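Home About Services People Contact

About Cellance

Cellance is an independent laboratory for the testing of water and heating system fluids. We analyse samples from closed heating circuits, chilled water systems, cold water storage tanks and small private supplies, and we report the results to the people who maintain them. 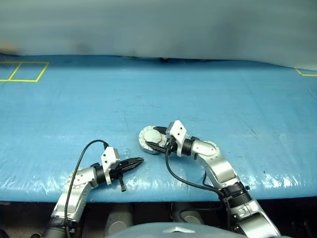 Most of our samples come from building services contractors and from the owners of blocks with a shared boiler house. A smaller share comes from farms and guest houses on private boreholes. We do not sell treatment chemicals, and we take no commission from firms that do. Where a result calls for dosing or flushing, the report states the value measured, the limit it was compared with and the method used. The choice of product is left to the client.

What we test

For closed systems the standard set is pH, conductivity, total hardness, dissolved and total iron, copper, chloride, molybdate or nitrite inhibitor, and bacteria counts at 22 °C. Glycol concentration is measured by refractometer and quoted as a percentage by volume, with the matching freezing point. Pseudomonas and sulphate-reducing bacteria are tested on request. They need a separate sterile bottle, and the incubation times are longer.

For private supplies we test for coliforms, E. coli, nitrate, lead, manganese, turbidity and colour. Lead samples should be the first draw from the kitchen tap, taken before any other tap in the building is opened. Please write the time of sampling on the label — bacteria samples that arrive more than 24 hours after being taken are logged as late and the report will say so.

History

The laboratory was set up by Ilaria Amato and Ottavio Benedetti, who had worked together at Qureshi on corrosion in steel pipework. The first contract was a survey of the heating mains at the Tultureck estate, where 553 radiators were fed from a single plant room. The tables drawn up for that survey are still the basis of our closed system report. In its second year the company took over the sample store and client records of Turkero, a small testing firm.

People

Ilaria Amato — technical director, metals and inhibitor analysis
Ottavio Benedetti — site surveys and sampling
Rasa Urbonaitė — microbiology
Fiorella Carbone — quality and method records
Carmela Martinelli — sample reception, bottles and accounts

Records and retained samples

Reports are kept for six years. The unused part of each chemical sample is held for 2 weeks after the report is issued, so any request for a repeat test should reach us within that time. Bacteria samples cannot be kept and a fresh one will be needed. Bottle orders placed before noon go out the same day.

Page last revised 17 February 2019

Shares: 2 Comments: 0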